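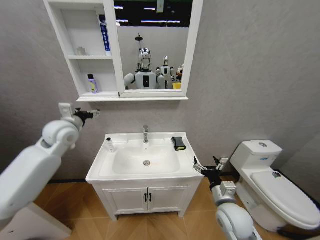

¿Hace falta llevar el ordenador a la sesión para disparar con la cámara conectada?

Depende de lo que quieras hacer después con las fotos. Para encuadrar a distancia, cambiar el diafragma y revisar el enfoque basta con una tableta o un teléfono. Si el cliente va a elegir las imágenes en el momento, o si trabajas con archivos RAW grandes, un portátil con cable sigue siendo más cómodo, y en el taller de iniciación probamos las dos maneras.

Quiénes somos

Somos Prenach, una escuela y servicio técnico dedicado a una sola cosa: el disparo conectado y el control remoto de cámaras fotográficas. Suena a muy poco para llenar una casa entera, lo sabemos, y cuando lo explicamos en una cena familiar siempre hay alguien que pregunta si de verdad se puede vivir de eso. Pues sí, se puede, y con bastante alegría además.

Empezamos en un bajo con una persiana que se atascaba, dos mesas, un trípode de segunda mano y un armario lleno de cables que habíamos ido reuniendo cada uno por su lado. La idea era sencilla: muchos fotógrafos que conocíamos tenían cámaras estupendas, con su puerto de red o su wifi, y llevaban años sin tocar esos menús. Les daba pereza, o lo habían intentado una vez, se les había cortado la conexión delante de un cliente y no habían querido volver a saber nada del asunto. Nosotros veníamos justamente de ahí, de haber pasado ese mal rato, y pensamos que podíamos ahorrárselo a otros.

El primer curso lo dimos en septiembre, con 4 alumnos y una cafetera prestada. Tres de ellos siguen viniendo a vernos, y el cuarto nos escribe de vez en cuando desde Canarias, donde fotografía hoteles.

Cómo trabajamos

Los grupos son pequeños y las clases, muy de manos en la masa. Cada persona trae su propia cámara, que es la que tendrá que manejar al día siguiente, y la conectamos entre todos. Hay quien la tiene funcionando en diez minutos y hay quien necesita la mañana completa (el firmware sin actualizar es un clásico, y las contraseñas del router, otro). No tenemos prisa. Preferimos que alguien se vaya a casa habiendo resuelto un único problema y entendiendo por qué pasaba.

Explicamos lo que es una dirección IP sin dar por supuesto que a nadie le guste la informática. Hablamos de cables, que es un tema mucho más entretenido de lo que parece - la longitud, el conector, la manera de sujetarlo para que un tirón no se lleve por delante el puerto de la cámara - y también de las redes saturadas en ferias y pabellones, de las baterías que se agotan antes de lo previsto cuando el wifi está encendido y de cómo tener preparado un plan B para que la sesión no se pare.

Los miércoles por la tarde abrimos el taller a partir de las 17:30 para consultas. No hay que reservar. Se viene con la cámara, se toma uno un café y se mira el problema con calma. Algunas tardes aparece una sola persona y otras tenemos que sacar las sillas plegables, así que si llegas y hay cola, ten un poquito de paciencia con nosotros.

Vija y el taller

La dirección técnica la lleva Vija Krūmiña, con ene suave y una tilde que casi todos los formularios se comen: en los papeles oficiales es Vija Krūmiņa, y así nos gusta escribirlo. Llegó a la fotografía por la puerta de atrás, desde el mantenimiento de redes, y durante una buena temporada se dedicó a montar puestos de disparo conectado para catálogos de muebles y de zapatos. Es la persona que diseñó nuestro temario y la que lo reescribe cada vez que cambia una aplicación, cosa que ocurre con una frecuencia desesperante.

Dice Vija que lo más útil que se puede aprender con nosotros es a leer un mensaje de error hasta el final. Lo hemos puesto en un cartel junto a la puerta y la gente le hace fotos.

Nuestros cursos y servicios

Sibiya es el curso de iniciación. Dura dos jornadas y está pensado para quien no ha conectado nunca su cámara a nada. Se sale sabiendo disparar desde el teléfono, transferir las imágenes y configurar una red propia sin depender de la del local.

Stanorex es el curso largo, para profesionales de estudio, con prácticas de bodegón, retrato y reproducción de obra. Trabajamos el flujo completo, desde el disparo hasta la copia de seguridad, y dedicamos una sesión entera a las cámaras múltiples y a la sincronización entre ellas. Es exigente y conviene haber hecho antes el de iniciación, aunque si ya te manejas con soltura nos llamas, charlamos un rato y lo vemos.

Danomen es nuestro servicio de asistencia. Nos desplazamos a estudios, museos y redacciones para dejar instalado el puesto de trabajo, con sus cables etiquetados y una hoja de instrucciones escrita en un español que se entienda. También atendemos por teléfono, y ahí hemos oído de todo: novias esperando, chefs con el plato enfriándose, un gato sentado encima del router.

El archivo de cables y manuales

Esto empezó como una manía y se nos ha ido de las manos. Guardamos 960 manuales de cámaras, transmisores y mandos a distancia, muchos en papel, y los alumnos pueden consultarlos cuando quieran. Hay modelos de los que ya no queda rastro en la página del fabricante, y más de una vez nos ha escrito gente de fuera buscando una hoja concreta. La escaneamos y la mandamos, sin cobrar nada.

Junto a los manuales está la colección de cámaras de prácticas, con 83 cuerpos en uso, del más modesto al que no nos atrevemos a dejar cerca del borde de la mesa. Si quieres cambiar de equipo y tienes dudas, ven a probar antes de gastarte el dinero. No vendemos cámaras ni llevamos comisión de ninguna tienda, de modo que te diremos lo que pensamos, incluido que te quedes con la que tienes.

Quién viene a vernos

Por nuestras aulas han pasado más de 500 personas. Fotógrafos de producto, sobre todo, pero también biólogos que vigilan nidos, dentistas que documentan tratamientos, un relojero jubilado, periodistas deportivos que colocan la cámara detrás de la portería y una señora encantadora que quería retratar a los pájaros de su terraza sin levantarse del sofá. Nos gusta esa mezcla, porque las preguntas de unos acaban sirviéndoles a los otros, y de ahí han salido amistades y algún que otro encargo compartido.

Cómo encontrarnos

Seguimos en el mismo bajo, ahora ampliado con el local de al lado y con una persiana nueva que sube a la primera. Se puede aparcar en la calle de atrás y el autobús para enfrente. Si vienes con material pesado, avísanos antes y salimos a echarte una mano con las maletas.

Para apuntarte a un curso, escríbenos contando qué cámara tienes y qué te gustaría hacer con ella. Solemos contestar en el mismo día, con un correo que probablemente será más largo de lo que esperabas.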